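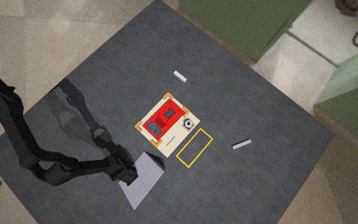
The old return process took too long and told buyers too little, according to Nathalie Van Rooij, and she does not expect the new one to be judged on anything except turnaround time and the fault report that comes back with the unit.

Koster will open its board-level repair service for heating and ventilation controls to all trade customers on Thu 13 August. The service has so far been limited to installers with a maintenance contract. It covers control boards, display boards and power supply modules from the Drorkari and Nostside ranges, including models no longer sold.

Under the present arrangement, a failed controller is returned as a complete unit and replaced as a complete unit. The customer pays for the housing, the terminal block and the wiring harness even when the fault sits in a single relay or capacitor. Under the new arrangement, the installer removes the board, sends it in the sleeve supplied, and receives the same board back after repair and test. The housing stays on the wall and the field wiring is left in place.

"Most of what comes to the bench has a power supply fault," said Ruben Dekker, head of repair at Koster. "Dried-out capacitors, a cracked solder joint at the transformer, now and then a blown input stage. The processor is usually fine. Replacing the whole controller for that is hard to justify on cost, and the site loses its settings as well."

Each board is logged on arrival, cleaned and inspected under magnification. Electrical testing follows in two stages: first with the supply limited, then under rated load with all outputs switched. Parts are replaced with the original type where it is still made, and otherwise with a part of equal or higher rating. Stored settings are read out before work starts and written back afterward. If they cannot be read, the customer is told before the repair goes ahead.

Boards with burned-through layers, heavy corrosion or earlier repairs by others that have lifted the tracks are not accepted. These are sent back untested or recycled, as the customer prefers. No inspection fee is charged in either case.

A written fault report is included with every repair. It lists the parts replaced, the readings taken before and after, and the likely cause where one can be given. Thư Tô, who runs the test bench, said the report is meant to be useful on site – a repeated input fault often points to the building supply, and a second repair will not cure that.

Prices are fixed by board type and published in the trade list. A total of 539 board types are covered at launch. Boards not on the list can be submitted for a quote. Repairs carry a warranty on the parts replaced and the work done, but not on the remaining components.

Customers need a trade account and a return number, which can be requested online or by phone. Boards sent without a return number will be held until the sender has been identified. Antistatic sleeves are free and can be ordered with the return number. Bubble wrap placed directly against the board is not suitable, and damage caused by it is not covered.

Koster plans to add the Plostadari range of damper controls in 2027, once test adapters for the older connectors are ready. Complete replacement units for all three ranges remain available.

Trade customers may contact Remedios Soriano at the Koster service desk, extension 2222. Press questions should go to Kristof Van Damme at the same number.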